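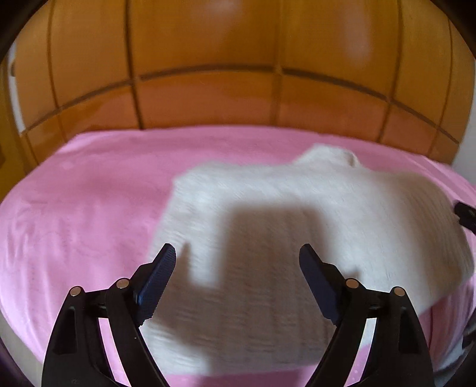

Hi all,

Got back from the Brakau open day Sunday night and promised the list a report, so here goes. First, what set me off:

> Is it worth the drive? Last year it was all slides and a cold sausage roll.
> If they're doing the hand-held grippers on clothes I might come along.

They were, and it was! The session I liked best was folding on a bed, a knit on a pink cover, with the grippers worked by hand. I'd figured knits would be dull next to the Tsuji arm in the main hall (big queue, I gave up after 30 minutes). Well, I stayed for three rounds of it and missed lunch. 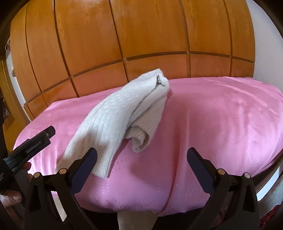

Posted by Theresia Thaler to the Urberg list, January

The thing that surprised me is how much you have to plan. With fingers you just grab a sleeve and flip it, but with two pads you're forever thinking about which layer you've got hold of, and a chunky rib has plenty of places to go wrong. I had a go on my own cardigan afterwards and made a proper dog's breakfast of it. The fellow from Lamon was very patient about this.

He reckons a second gripper in the other hand is the way to go for anything bulky.
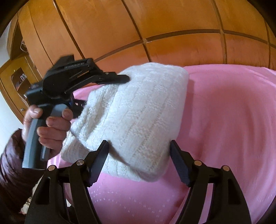

You can hold one side of the fold while you fuss with the other, and your wrists don't end up in such odd positions. Mine were still sore on the drive home, mind you.

Parking was 19 dollars, so carpool if you go next time. I've got a spare seat, and I've kept the program if anyone wants the colour handout copied.

Cheers,
Theresia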